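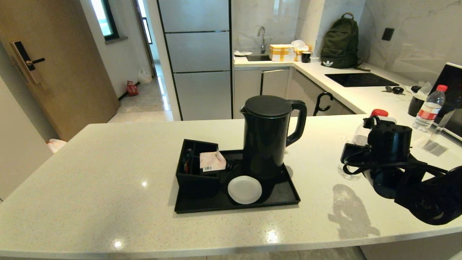 Iida Tuominen objected to the first version of these notes, saying that if you wait for a vendor's price list to make sense you will never buy anything, and that a lab can lose a year comparing quotes. Fair enough. She still got the maintenance contract wrong on her last purchase, and so did I on mine, so the session stays in the course.

Unit 8: What the quote leaves out

Read the Wuvus quote in the course packet before class. Bring a pencil.

The kitchen counter is our test case all term. A kettle on a tray, a saucer, small sachets in an organizer, bottles standing close together. Vendors like to demo on a bare table with one foam block. Ask them to price the job on a counter like this one and watch how the conversation changes.

Start with the gripper. The Wuvus quote lists it at 2467 dollars and the spare fingers at 913 dollars a set. The quote says one set is "typically sufficient." Sufficient for what? How many hours, gripping what? I wrote to ask and got a brochure. Until somebody gives you a wear figure in writing, budget for two sets and put the second one in year one, not under "future needs," where it will be cut.

Next, cables. They are almost never on the first page. Look for connectors, strain relief, mounting hardware and replacement lengths. If you can't find them, assume they cost extra. The Skakport people do list theirs, on page 20, in a table with no totals.

Labor is where I trust the numbers least. Every quote we looked at has a line for installation and none has a line for putting the objects back after each trial. Someone has to do that. Leszek Chmielewska's budget from last year is in the packet with that line added, and it is the biggest one on the sheet. He was told it looked padded. By January it was spent.

Software licenses: check whether the fee is per arm, per seat or per site. Nurmi changed theirs from per site to per arm between the quote and the invoice. Get the date the price expires.

Downtime: a loaner clause is worth paying for only if it names a delivery time. "Promptly" is not a delivery time.

On success rates. A rate quoted without the list of objects, the lighting and the number of tries should be treated as blank. Cross it out and plan as if you had no figure.

For next time
Rewrite the Wuvus quote as a two-year budget, one page. Mark every number you had to guess with a G. If your page has no Gs on it, go back and look again.
Sarita Pathak has the spreadsheet template. Ignore the depreciation tab, it is broken.
Reading: the Clodska service agreement, sections on returns and consumables.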